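Home | Notebook | Benches | Finishes | Stock list | Search

Tabletop refinish, small bench room. January, entry 4

Continued from the previous entry. The top is sanded and wiped and has had no finish since. Elīna asked for the grain direction to be written down this time, so: viewed from the door side it runs on the diagonal, low left to high right. The panel was cut that way from the Dzene board to get the full width out of it. Sanding was done with the grain, which on this top means working across the corners. The sander with the fixed dust hose does not reach the far corner at that angle. Finished that corner by hand with the cork block.

Grits as planned. The last pass was slower than the others and used more paper than I had set out. Two sheets loaded up early and were thrown out. No burnishing that I can find with a fingertip. Kadri found one cross scratch near the back edge with the lamp held low, 9 mm long, and took it out with the last grit. The area was blended out a hand's width on each side.

Color. The bare wood is pale, beige going to tan, and goes a little gray where the light catches it. I had put the gray down to residue from the old Landiven wax and went over one patch again with solvent. No change in the patch, and nothing on the rag. Moving the lamp moved the gray with it, so it is the light. No further solvent on this top. 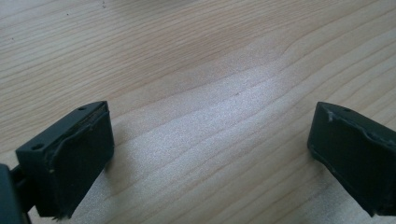 The remaining question is which oil. Tremeo darkened the offcut more than either of us wanted and brought the diagonal up hard. Kister stayed closer to the bare color but took longer to stop feeling tacky. Offcuts are labeled on the back in pencil and are on the shelf over the sink. Please do not stack them face to face again, the first pair stuck and had to be redone.

Test coats on the offcuts:
Tremeo, one coat, wiped after 17 minutes. Dark. Even.
Tremeo, one coat, wiped after 9 minutes. Slightly less dark. Patchy on the end grain.
Kister, one coat, wiped after 17 minutes. Light. Even.
Kister, 2 coats. Light, some sheen, and a drag mark from the cloth at one end.

My preference is Kister, one coat, and look at it after a night before deciding on the second. Kadri prefers 2 coats from the start on the grounds that the top will get cups on it. The water drop test on the single coat offcut left a ring, faint, gone by the next morning. The same test on the two-coat piece has not been done. It should be done before anyone opens the big can.

Underside: leave bare for now. Elīna thinks it should get at least one coat so the panel moves evenly. She is probably right, but the screw holes need plugging first and the plugs are still in the clamp.

To do:
- water drop on the two-coat Kister piece, leave overnight
- new lint-free cloths, the washed ones shed
- trim and fit the plugs
- check the top again with the lamp low, from both ends, before oiling
- keep the heater off while oiling, door open

Rags go flat on the rail outside to dry, then in the metal bin with the lid.

4 p.m. Lamp check done from the door end only. No scratches found. The other end still needs the lamp moved to the window socket, and the extension lead is with Kadri.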